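Read this before section 4 of the Monemdale manual. The printed booklet makes the home oximeter sound like a nurse in a box. It's a light, a sensor and a small screen. Set it up properly and it will give you a number worth writing down, and that is as far as I'd go.

Revised 2020-04-25 by Macario Tlapale for households on the Beswood home monitoring list.

## 4. Setting up the fingertip oximeter

### 4.1 First start

1. Slide the battery cover off and fit the 2 batteries supplied. Match the plus and minus signs.
2. Close the cover until it clicks. If it doesn't click, take it off and try again. Tape is not a fix.
3. Hold the button down until the screen lights.
4. Wait for the dashes to clear. The booklet says this is instant. It isn't.
5. Set the low alarm to the number on your care sheet. Do not keep the factory setting just because it came that way.

**Note:** The Duselix app is optional. It draws a nice graph. It also drops readings when your phone goes to sleep, and the "wellness score" it gives you is not explained anywhere I have looked. Keep a paper log whether you use the app or not.

### 4.2 Taking a reading

1. Sit down and rest for five minutes. Don't talk.
2. Remove nail polish or a false nail from the finger you plan to use.
3. Warm your hands if they are cold. Cold fingers are the usual cause of a number that makes no sense.
4. Put your middle finger in the clip, nail up, all the way to the stop.
5. Rest your hand on the table at chest height and keep it still.
6. Wait until the number has held steady for 35 seconds, then write it down with the time and your pulse.

**Caution:** The oxygen reading is a percentage, so it can't go over 100. The pulse can. People mix up the two lines on the screen all the time, and the labels are too small. Check which one you are writing down.

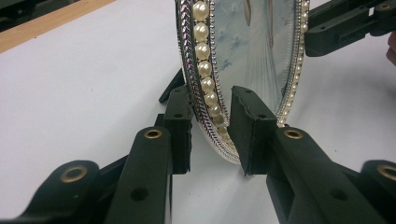
Reading the screen by yourself is harder than it should be, as the digits face away from you on the older model. Press the button once briefly to flip the display, and again if it comes out sideways. A forum tip says to look at the clip in a mirror instead, and I don't think much of it. Any mirror will reverse the digits, be it a plain bathroom one or an oval one with a braided silver trim, and a 2 and a 5 on this kind of screen are easy to swap when they are backward. If the flip doesn't work, ask somebody in the house to read it for you, or take your finger out and look at the last value – it stays lit for a few seconds.

### 4.3 When the number looks wrong

1. Take the clip off and wait one minute.
2. Try a different finger on the other hand.
3. Move away from bright sun or a strong lamp.
4. If the second reading is normal and you feel fine, log both.
5. If the second reading is also below your care sheet number, call the number on that sheet.

**Warning:** If you are struggling to breathe, have chest pain, feel confused, or your lips look gray or blue, call emergency services. Do this whatever the screen says. A good number doesn't cancel out a bad symptom, and I would not wait for a third reading.

### 4.4 Error codes

- **E2** – no finger found. Push in farther.
- **E7** – weak signal. Warm the hand, keep still.
- **348** – not in the booklet. Cortés, who supplies the units, calls it a "sync notice." Take out the batteries, wait a minute and start over. If it comes back, return the unit and ask for another.

### 4.5 Cleaning

Switch the unit off. Wipe the inside pads with a soft cloth and a little rubbing alcohol, and let them dry in the open air before the next person uses it. Don't dip the clip in anything. The box says "splash safe," and I have found no test result to back that up.

Go on to section 5 for the log sheet.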